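Where Do the Quiet Spots Go? My Project on Study Space at Ostley

I picked this topic because I could never find a seat. I'm in my second year and I live a long bus ride from campus, so between classes I need somewhere to sit, and by 10 in the morning the library is packed. I figured I couldn't be the only one annoyed by it (I wasn't!).

My survey ran through most of April. I got 217 answers, which made me very happy, considering that Ostley has over 2,000 students and most of them ignore their email. I also walked the Coetzee building and the library with a notebook, at the same hours each time, and wrote down which rooms were open.

The big result is that 70 percent of people said noise bothers them less than not having an outlet. I did not see that coming. I had a whole section planned on noise and had to throw most of it out. Songül Gökçe, my project partner, had guessed outlets from the start and has been pretty smug since.

People also told us they stay away from rooms they think belong to one department, even when the door is open and the booking page on Studis says anyone can come in. I'm the same way, I always feel like I'm about to get kicked out.

A black robotic hand gripping a small camera, and two robot arms over a white tabletop: 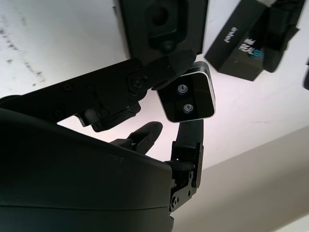
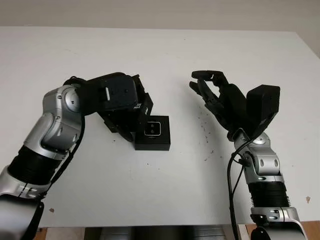 My advisor, Régis Hamel, asked whether better signs would fix it. Maybe partly! A lot of the written comments asked for a plain "open to all" sign on the door, and that's cheap. Outlets cost more, so for those I'd start with the 2 long tables on the library's ground floor, where people already sit on the floor by the wall to charge their laptops.

If I did this again I'd ask about evenings too. I left them out to keep the survey short, and then half my friends complained that evenings are when they study.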